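Kandorine Manipulation Project - Workshop Notebook
Entry: January, second bench period
Entered by: Kiros Negash
Read and countersigned by: Arnaldo Teixeira

Purpose of the period

The period was assigned to the kitchen task set, which forms the second assessed component of the student project. The first component, block sorting on the bare table, was closed before the break and its results are held in the binder. Students are reminded that the kitchen set is assessed on the written protocol as well as on the arm's performance, and that a protocol which cannot be followed by a student from the other group will be returned for revision.

The task wording adopted for this entry is as follows: "Place the fruit in the bowl, then place the bowl on the plate." The wording was proposed by the Hjaltested group and accepted without amendment. The Nelavance group will use a different wording, to be entered separately by its own recorder.

Preparation

The arm was brought up at 9:40 under the usual sign-on procedure. The joint check was completed and initialled. The gripper was opened and closed through its full travel before any object was brought to the table. One of the students asked whether the travel check could be dropped on days when the arm had already been used by another group. It cannot. The check belongs to the sign-on and is to be carried out by whichever group holds the key.

The lighting was left at the setting used for the block component. Arnaldo had suggested the blinds be lowered for the kitchen set, on the grounds that glossy objects were giving the detector difficulty last term, but it was agreed to obtain one set of results with the existing lighting first and to alter one condition at a time thereafter.

Object layout

Objects were placed by hand from the layout sheet prepared by the Hjaltested group. The sheet gives positions relative to the table edges and does not specify rotation, an omission discussed further below. The sheet also leaves open which objects are targets and which are distractors, since the task wording is meant to settle that.

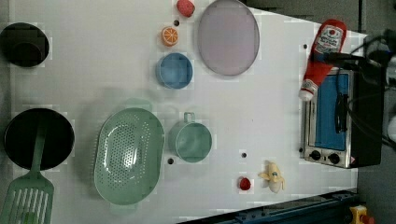

Layout B, kitchen task set, with the toaster oven at the right side of the table.

Points arising from the layout, recorded for the attention of both groups:

The strawberry is placed low on the table beside the banana, while the orange slice is beside the bowl. The three fruits therefore call for approaches of quite different length. The group had intended this, and the protocol should say so.

The small red fruit at the top of the layout is not named on the sheet. Two students took it for a raspberry and one for a second strawberry. For the purposes of the protocol it will be written as "red fruit (upper)" until the groups agree on a name. The detector's label list has an entry for strawberry and none for raspberry, so the choice of name will have some effect on the results and should not be made casually.

The colander and the cup are close in colour. Any instruction that refers to "the green one" is to be struck out. The spatula is also green, a lighter object with a long handle, and the same rule applies to it.

The spatula lies across the frying pan with its head beyond the corner of the table. Neither object is a target under the present wording. Should a later wording make the pan a target, the position of the spatula must be treated as part of the task and not corrected by hand beforehand.

The ketchup bottle lies on top of the toaster oven. Kiros to confirm with the group whether this is to be standard for Layout B or whether the bottle is to stand on the table in Layout C. The sheet is silent on the matter.

Procedure and observations

Run numbering continues from the block component, and the first run of the kitchen set is accordingly 166. The seed was fixed at 2112 for all runs in the period. A total of 11 runs was carried out, each begun from the same home pose. Objects were returned to their layout positions by a student between runs, with the arm paused and the key withdrawn.

The orange slice was the most reliable of the targets. The arm approached it from above, closed on the rind and released over the bowl with no visible hesitation. On one run the slice came to rest leaning on the rim and was scored as a partial placement under the existing rubric.

The banana gave more trouble. The peel flaps spread outward, and the planner repeatedly selected a flap as the grasp point. The flap bent and the banana turned in place. The students' first proposal was to rotate the banana by hand before each run so that the flaps faced away from the gripper. This was not permitted, as it would conceal the fault. The second proposal, to restrict grasp candidates to the central part of the object, was accepted and will be implemented by the Hjaltested group before the next period.

The strawberry was grasped cleanly but was released too high on two occasions and bounced out of the bowl. The release height had been carried over from the block component and was never revised. A corrected value is to be entered in the configuration file with the initials of the student making the change.

The second half of the instruction, placing the bowl on the plate, was attempted only on the final run. The bowl was gripped at the rim and moved, but the arm stopped short of the plate with a joint limit warning. The warning text has been copied into the log. Arnaldo's view is that the wrist begins the move in an unfavourable orientation and that the home pose should be reconsidered - a change that would affect both groups and must therefore be agreed jointly.

Matters outstanding

Rotation of objects to be added to the layout sheet. The banana and the colander are the most urgent, as both have an obvious long axis and were placed differently by different students.

Grasp candidate restriction for the banana: Hjaltested group.

Release height: Hjaltested group, with a note to the Nelavance group so that the same error is not repeated.

Home pose: joint discussion, Arnaldo to chair.

Gripper pads: the replacement pair ordered through Ferham has not arrived. The present pair is serviceable, though the inner edge of one pad has begun to lift and should be looked at during each sign-on.

The arm was parked and the key returned at 11:50.

Remark added on countersigning (A.T.): The log is satisfactory. The protocol is not yet at the standard required. It states what the arm should do and says very little about what the student should do when the arm stops, and in this period the arm stopped several times. Please revise before the Nelavance group attempts to follow it.

Recent entries
Block sorting: final results and rubric notes
Detector label list, revised
Sign-on procedure for new project members
Gripper pad wear and the Ferham order
Layout A, kitchen task set: first placement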